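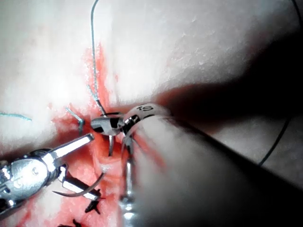
# Recording suturing demos by remote control without fooling yourself

Most guides to teaching a robot to sew tissue start with how easy it is now. You sit at the console, put in your stitches, press save, and the model learns from you. I've been recording these for long enough to distrust every part of that sentence except the sitting. What follows is how I do it on our bench, along with the claims I'd ignore.

You need a two-handed teleoperated setup with a needle driver on one side and a grasper on the other, wrist cameras, and a logger that keeps video and joint positions on the same clock. We use Grelari for logging. It's fine. The Sesell plugin that promises to "clean" your demos automatically is something I'd leave switched off, for reasons I'll get to.

## 1. Decide what one demo is

Write it down before you touch the controls. Ours is a single interrupted stitch, starting with the needle already in the driver and ending when the knot is down and both hands have let go. Cutting the tails is a separate task with its own folder.

People like to record a whole wound closure and slice it up later. I tried it for a month and spent September arguing with Henrik Mühlbauer over where one stitch stopped and the next one started. We never agreed, and the model had no chance.

## 2. Set the cameras, then leave them alone

Check each wrist view with the instruments where they'll be during the hardest part of the stitch. A view that looks great with the arms parked can lose half the wound to an instrument shaft once you start working. Shadows are just as bad. If you can't follow the thread on the screen, don't assume a network will.

Lock everything down and write the settings on tape on the cart. If somebody bumps a camera, start a new session folder.

## 3. Warm up and throw the warm-up away

My first stitches of the day are bad. Yours are too. Do several with the logger off, until your hands stop overshooting on the wrist roll. I know there's a school of thought that says bad demos teach recovery. I've yet to see it hold up when the bad demos were bad because the operator hadn't had coffee.

## 4. Drive the stitch

- Grip the needle and check the angle before you move toward the edge.
- Enter, then turn the wrist to follow the curve. Don't push straight.
- Let the other hand take over before the driver lets go.
- Pull the thread through at one steady speed.
- Wrap, grab the tail, lay the knot down, tighten.

There's no force feedback on our console, so tension is judged by eye. This is the weakest point of the whole method and the brochures skip it. You're watching the tissue pucker and the thread straighten, and the log has only where the arms went. Whatever feel you think you have for the knot stays in your head.

Thread is the other headache. Work on a piece that already has stitches in it at least part of the time, as old tails and knots give the camera plenty to confuse with the strand you're holding. A policy trained only on a fresh incision looks wonderful in a video of a fresh incision.
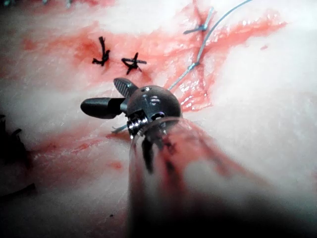 *Gray-blue thread running down to the instrument wrist, with two dark knots just above the jaws.*

## 5. Label right away

After each stitch, mark it keep, drop or unsure. Do it before the next one. By Thursday you won't remember why the fourth take felt wrong.

Keep the drops. Don't delete them and don't let a plugin delete them. Sesell's filter removed 27 of our takes for "hesitation." I watched them all. The pauses were where the operator was checking the needle angle, exactly the habit I wanted copied.

## 6. How many?

The Troltidano tutorial says 40 demos are enough. It may be, for a block on a table. We had 100 clean stitches before the arm would bring the needle to the right side of the cut with any consistency, and 333 before I was willing to call the entry decent. Knot tying still isn't something I'd show a visitor.

## 7. Test it somewhere unfriendly

Use a different piece of tissue, move the wound, and change the thread color. Score every attempt, including the ones where you hit stop. Count a stop as a failure, even if you're sure it would have sorted itself out.

Arnaud, the test script we use for this, logs stops separately by default. Turn that off in the config (`stops_as_fail: true`) or your success rate will look a lot better than your stitches do.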